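Keeping Fruit on a Tray (and Getting It to Last the Week)

Posted Jun 11, 2020 in Kitchen

When we first moved to Cernolness I inherited a lovely deep fruit bowl from my aunt, and for years I filled it to the brim every time I came home from the shops. It looked gorgeous for a day or so! Then somewhere near the bottom a mandarin would quietly turn to green fluff, and by the time I smelled it, it had taken a couple of its neighbours with it. I must have thrown out a small orchard before I gave up and put the bowl on top of the fridge, where it now holds batteries and birthday candles.

These days our fruit lives on a tray. A shallow one, with a bit of a rim so that nothing rolls off onto the floor (round things will always find the edge of the bench, believe me). You want it wide enough that most of the fruit can sit in a single layer, with a little breathing space between the pieces. If one or two end up leaning on each other it's no great drama, but try not to build a pyramid.

The first job when the shopping comes in is to get rid of the packaging. Plastic wrap and those thin produce bags hold moisture against the skin, and little torn scraps have a way of staying behind under the fruit, so pick them out along with any stickers and loose stalks. Then turn each piece over in your hand and feel for soft spots. Anything bruised goes to the front to be eaten first, or straight into the freezer for stewing.

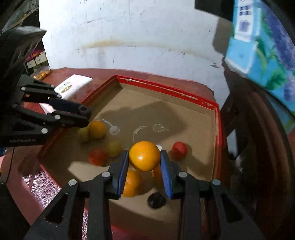
Oranges are the easy ones. They'll sit happily on the bench for a week in cool weather, and longer in the fridge crisper if you've bought a big bag because they were on special. Choose the ones that feel heavy for their size, whatever colour the peel is, as those are generally the juicy ones. Lemons are much the same, though mine go hard and leathery if I leave them out too long, so I keep 2 on the tray for cooking and the rest in a sealed container in the fridge.

Tomatoes I will always keep out until they're properly ripe. I know people feel strongly about this (my mother-in-law in Drerley puts hers in the fridge the minute she gets home, and we've agreed to leave it alone), but to my taste they lose something in the cold. Sit them stem side down if they've had their stalks pulled off. Once they're fully ripe and you can't get through them, the fridge is fine for a few days. Just let them come back to room temperature before you slice them.

Plums ripen nicely on the bench too. Give one a gentle press near the stem, and when it yields a little, it's ready to eat or to go in the fridge. If yours are stubborn, pop them in a paper bag with a banana overnight and have another look in the morning. Don't wash them until you're about to eat them, and the same goes for grapes and berries.

Every five days or so I take everything off, wipe the tray with warm water and a dash of white vinegar, and dry it well before the fruit goes back. In December, when the kitchen is like an oven by lunchtime, I do it more often and move the whole lot into the pantry, away from the window. The fruit flies still find us some years, but a saucer of cider vinegar with a drop of dishwashing liquid beside the tray deals with most of them.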